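Home Shop Kitchen Laundry & Linen Repairs Clearance Basket

Aseseo clothes steamer, upright model

Price: £127, delivery included to mainland addresses

We held off stocking upright steamers for a long time. Most of the ones we were sent leaked, fell over or promised things that hot water vapour cannot do. The Aseseo is the first we have been willing to put our name behind, and even so we would like you to read this page before you buy it, as we would sooner lose a sale than take a parcel back.

What the maker says, and what we think of it

The box says the Aseseo "replaces your iron". It does not. If you wear cotton shirts with a proper collar, or you like a crease down your trousers, keep your iron. Steam relaxes the fibres in a cloth and lets the weight of the garment pull it straight. It has nothing hard to press against, so you will never get a sharp edge from it. On a heavy cotton shirt we got the body looking decent and the button band looking like we had slept in it.

The box also says "ready in seconds". We suppose any length of time is some number of seconds. With the tank filled from the cold tap, ours took 60 of them before steam came steadily, and the first puff after that still brought a few drops of water with it. Point it at the floor or the bath for a moment before you go anywhere near silk.

Then there is "kills germs and refreshes fabric". Steam will lift a stale smell from a jacket that has been in a restaurant. As for the germs, we asked for the test results and were sent a leaflet with a picture of a leaf on it. Make of that what you like. We have left the claim off our own listing.

What it is good at

Things that hang. Dresses with a lining, pleated skirts, wool jackets, viscose anything, curtains that are already up. Curtains are where we would say it earns its price. Taking down a long pair, washing them, ironing them on a board that is a third of their width and then hanging them again with new creases from the carrying is a miserable way to spend an afternoon. With a steamer you put them back up damp, let them dry, and go down the length of each with the head in one hand and the hem in the other.

It is good with thin tablecloths and light printed fabrics too, as long as you have somewhere to hang them. Laid flat on a table they are far harder work. The steam goes through, hits the table top and comes back up as water. If your table is polished wood, you may also get a white bloom on it that takes some shifting. Put the cloth over a door or an airer.

It does well on knitwear that has gone flat, if you hold the head a little way off and don't touch the wool. Let it dry fully before you fold it.

What it is bad at

Linen. The maker shows a linen suit in the advert and we would love to know how long that took, or whether anybody sat down in it afterwards. Linen steams to a sort of soft rumple. Some people want that look and they will be happy. If you want it crisp, you need an iron, a damp cloth and patience.

Collars, cuffs, hems and pocket flaps. There is a small clip-on press pad in the box which is meant to help with these. We found it fiddly and a bit too small to be of use, and it gets hot enough that you will not want to hold it for long. We count it as packing material.

Bed sheets. You can do it. You will be there until supper.

How it compares

We also sell the Jemal hand steamer, which is less than half the price and fits in a suitcase. People often ask which they should get. If you steam one thing at a time, the night before you wear it, buy the Jemal and keep the difference. Its tank is small and it spits if you tip it, but for a single blouse it is all you need. The Aseseo only makes sense if you have a rail of things to do, or curtains, or you sew and want to shape what you are making as you go.

We tried the Grumov as well. It has more settings and a nicer hose. It also dripped from the joint at the bottom from the first week, on both of the ones we were sent, and we no longer list it. If the maker sorts that out we will look again.

About the power figure

You will see steamers online boasting very large wattages. A high number means it heats up faster and uses more electricity while doing so. It does not tell you how much steam reaches the cloth, which depends on the head, the hose and how much of the steam turns back into water on the way. The Aseseo is rated at 920 watts, which looks feeble on a comparison chart. In use it was steadier than the Grumov, which claims a good deal more. We have stopped putting wattage at the top of our listings for this reason, though you will find it in the details further down.

Water

Use what the leaflet tells you to use, which for this model is tap water in soft areas and a half-and-half mix with de-ionised in hard ones. Do not put scented ironing water in it. The maker sells a bottle of its own and says it is safe. We ran one bottle through and the holes in the head had a sticky ring round them by the end. If you want your clothes to smell of lavender, put lavender in the drawer.

Empty the tank when you have finished. Everybody forgets, and then the first steam of the next month smells of pond. Descale it when the steam starts to come in bursts. White vinegar works, but rinse it through twice or your jacket will smell like a chip shop.

Safety, briefly

Steam burns are nasty and quick. Never steam something while a person is wearing it, whatever you have seen done at weddings. Keep your free hand below the head and to one side. Don't leave it running on the pole with small children in the room. The pole is stable enough on a hard floor, but on thick carpet it leans.

Details

Power: 920 W
Settings: 2 (low and high; we use high for nearly everything)
Pole: folds in sections, locks with a twist
In the box: base, pole, hose, head, hanger, brush, press pad, leaflet
Guarantee: from the maker, against faults, not against limescale
Spares: heads and hoses kept in stock; tanks to order

The brush is worth having. It clips over the head and lifts the pile on wool and velvet as the steam goes in. The hanger is an ordinary plastic hanger with a high opinion of itself. Use your own.

Questions we get

Will it take out the creases from a cloth that has been folded for years? Most of them. Old fold lines in cotton can be very stubborn and sometimes a line of dirt has settled along them, in which case steaming will do nothing and may set it. Wash first.

Can I use it on a printed or floral cloth? If the cloth can be washed warm, then nearly always. Try a corner on the wrong side. Raised or glittery prints are a different matter and we would leave them alone.

Does it work lying on its side? No.

Can I steam a sofa? You can steam a loose cover. We would not push that much water into padding you cannot take off to dry.

Is it noisy? It gurgles. You can still hear the radio over it.

Is there a better one coming? The maker has been promising a new version under the name Utotach, with a bigger tank and, we are told, a pole that does not lean. We have heard this before. When one arrives we will use it for a month and then say what we think. We are not taking advance orders and would be wary of any shop that is.

Returns

If it is faulty, we pay for the return and send another. If you simply don't like it, you have the usual period to send it back, but please empty the tank first. A steamer posted with water in it ruins its own box and often the box beside it, and we do take something off the refund for that.

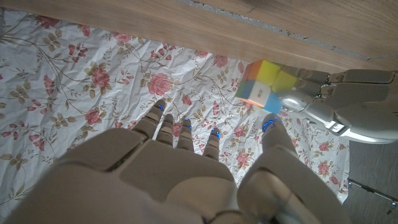
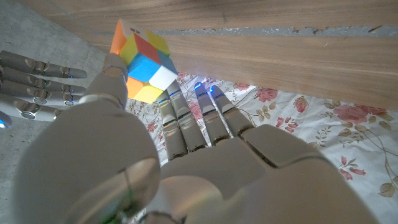

A crumpled white floral cloth in the first picture, a small multicoloured puzzle cube in the second.

Stock: available now. Orders placed before noon leave the same day. If you are still unsure after all that, borrow a friend's steamer for an evening before spending £127 on this one.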